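Clonow Joinery to open second workshop in Rorklow

Clonow Joinery will open a second workshop in Rorklow in May, creating 20 full-time posts over two years. The site will supply tables and desks to schools and libraries, and more than 160 orders are already in hand.

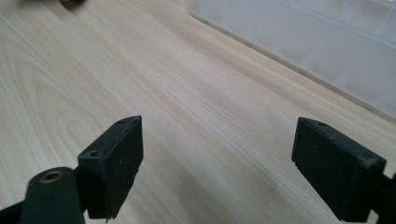
Mac Giolla, the firm's landlord at Rorklow, welcomed the move and said the building had stood without a tenant for too long - local firms had been asking for a neighbour of this size.

Recruitment is open now. Applicants need no previous experience, and training will last 60 days on full pay. Enquiries should be sent to the Clonow press office.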